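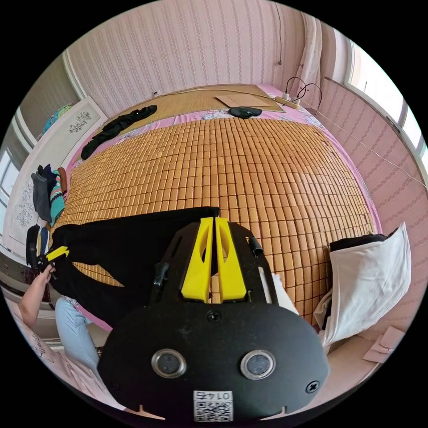
bamboo mat over the pink floral sheet

Skamia Supporters Board > Matchday > Attendance for the Sester game, which number is right??

northend_pat
OK so I was at the Sester game and the PA guy read out 3,452. I remember it because my kid and I always guess and I had 3,400 and he had 2,900, so he owed me a hot chocolate. Then I get home and the league site has it down as 3,385. Same game! Does anyone know how this works? It's only 67 people, but last season the two numbers always matched, I'm pretty sure.

lowblock
The PA number is tickets sold plus season tickets. League number is what goes through the turnstiles. They have never matched. You just weren't checking.

northend_pat
I was checking, I keep a notebook lol. I've got every home game from last season in there and I wrote down both numbers for most of them. I'll dig it out.

Gull_Over_Gate
If the league number was real turnstile clicks it would be way lower than 3,385. Half the season ticket holders on my row skip the cold ones. There were four empty seats next to me and I know for a fact those are all paid for. I think both numbers are tickets and one of them has the comps in it (schools, sponsors, players' families and so on).

lowblock
Four seats in one row isn't half.

Gull_Over_Gate
It's a short row!

tessa_k
Who cares about 67 people, can we talk about Yammine? Best game I've seen from him in our shirt. That overlap for the second goal, my whole section was up before he even crossed it. I've been hard on Bilal Yammine on here (go look at my posts from the preseason thread, or please don't) and I'm taking it all back.

northend_pat
There's a whole match thread for that, Tessa! But yes he was great.

tessa_k
The match thread is nine pages of people fighting about the penalty, I'm not going in there.

Hal from Feltham
Away fans. I bet that's your gap. I came over on the supporters' bus and there were 24 of us on it, and our tickets got sold through a separate link from the club. We weren't scanned either, a steward just waved us through the side gate with a list on a clipboard. If Sester had a couple of buses like ours that would get you to 67 pretty quick.

lowblock
Wait, you're a Sester fan?

Hal from Feltham
No no, Skamia! I just live far away. We park behind the away end so they let us in over there. I should have said that better.

northend_pat
That does kind of make sense though. So you would be in the PA number but not in the league one?

Hal from Feltham
That's my guess. I'm not on the list at the ticket office or anything, I just ride the bus and eat the sandwiches.
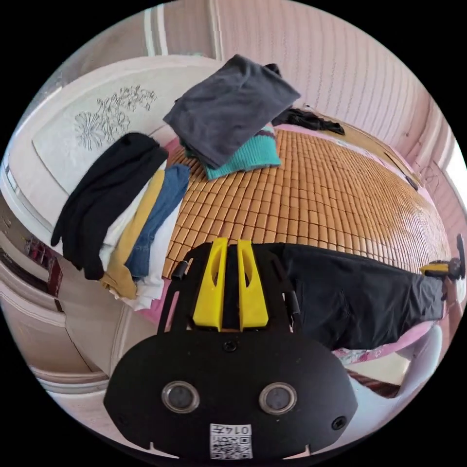

yellow fingers up front, bed behind

Gull_Over_Gate
I still say comps. My sister-in-law's school got a stack of free ones for the Sester game, she had trouble giving them all away.

mr_hijazi_stand
Long time lurker, had to make an account for this one. I sit in the Hijazi Stand, top corner, and I can see the turnstiles on that side from my seat. One of them was out the whole first half. They were letting people through the wheelchair gate and tearing the stubs by hand. I'd guess that's where your 67 went.

lowblock
Then the league should be asking for the stubs. This matters more than people think, by the way. The stadium grade has a 3,000 average in it and we were under that in December. If we end up close to the line I want to know which number they're using.

tessa_k
Are we seriously going to be close to the line? It felt packed lately.

lowblock
Depends on the weather and whether we keep winning. The Sester game was always going to be a big one. Try counting heads at a midweek game against somebody in the bottom three.

northend_pat
Found the notebook! I have to eat some of my words. I had both numbers for eleven games and they matched in six of them. The other five were all off, and in every one of those the PA was higher. Biggest gap was 41. So lowblock is right that they don't always match, and I'm right that they mostly do.

lowblock
Six out of eleven is "mostly"?

northend_pat
It's more than half!

Gull_Over_Gate
Were the five all big games? That would go with comps. Or with buses I guess.

northend_pat
Three were. One was the game with the fog where I couldn't see the far goal, and one has mustard on it so I can't read who we played.

Hal from Feltham
We had the bus for the fog game. Two hours each way and I saw one corner kick.

mr_hijazi_stand
I emailed the ticket office this morning to ask which count goes to the league. Got the auto reply. Will post if a person writes back.

lowblock
Ask them about the 3,000 too if they do.

tessa_k
And ask if Yammine is signing a new deal.

northend_pat
Thanks for doing that! I'll bring the notebook to the next home game if anybody wants to look, I'm by the north end snack window at halftime. My kid still hasn't paid up on the hot chocolate, he says it doesn't count until we know the real number.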